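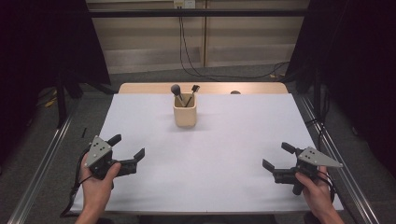

I drink my coffee out of a mug, and I have plenty of those, so when I bought the little square cup at the craft sale in Deslow last May I had no plan for it. It's too small for coffee and a bad shape for drinking anyway. You have to sip from a corner. It cost 6 dollars and I liked the color, a kind of cream that goes a little yellow under the kitchen light.

For a few months it sat on the windowsill and held rubber bands. Then I started writing labels for the seed packets again and needed something to stand my pens and brushes in, and it has been on the table ever since.

The table is the other half of this. Ours is light wood and it marks if you look at it wrong. I used to work on newspaper, which slides around and comes off on your wrists, and then on a plastic mat that smelled so strong I put it in the garage. Now I use one big sheet of white paper, the heavy kind that comes off a roll. I get mine at Munshi, the office supply place across from the post office in Deslow, and they'll cut it to length if you ask at the counter. I ask for 5 feet. It curls when you first lay it down. I flip it over and leave it overnight with some books on it, and by morning most of the curl is gone. The edges never do go completely flat, but they don't bother me.

I can see what I'm doing on white paper. A dropped bristle or a speck of ink shows right up. I can also try out a pen anywhere I like before it touches the real thing, and when the sheet gets too busy I turn it over and use the back. 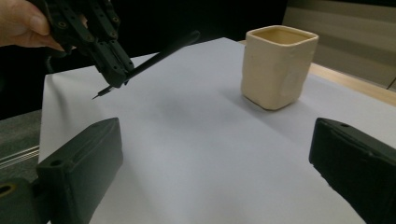
The pens are the part I've changed my mind about most. I went through a stage of buying sets, and a Fedska set in particular, which looked good in the tin. Half of them skipped. I kept two and gave the rest to the kids next door, who don't mind skipping. What I reach for now is one slim black pen with a fine point. It starts right away and I can get a variety name and a year on a packet without squeezing the letters.

The brushes are old makeup brushes. I've written about this before and got a few emails, so I'll repeat it: wash them first, with dish soap, and let them dry lying down. A soft round one is good for sweeping seed dust and chaff off the paper without scratching. A flat angled one gets into the fold of an envelope. I have bought proper art brushes and they aren't any better at these jobs.

I do the labels in the evening, usually after seven, when the dishes are done. If I keep everything in the cup I can clear the table for breakfast in one trip — cup in one hand, paper rolled up under my arm. When the pens were in a drawer I'd leave them out and find one on the floor. 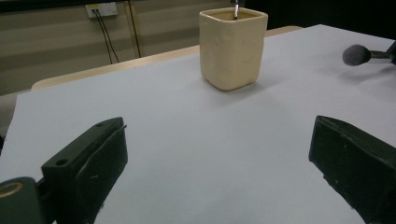

It was handmade, or at least the woman at the stall said it was, and I believe her. The walls aren't quite even and there are little specks in the glaze. I've tipped it over twice by loading it with heavy things. Scissors are too much for it. They live in the Foleck tin with the string. Two or three light things at a time is about right, and if I want more than that out I probably haven't finished what I was doing.

As of last night the notebook is at 2,037 packets labeled, counting back to when I started keeping track. The shelf in the hall is supposed to hold 4,000 if I line the boxes up the narrow way, so there's room. Next up are the beans, which are still in paper bags in the basement and need to be shelled before I can do anything with them.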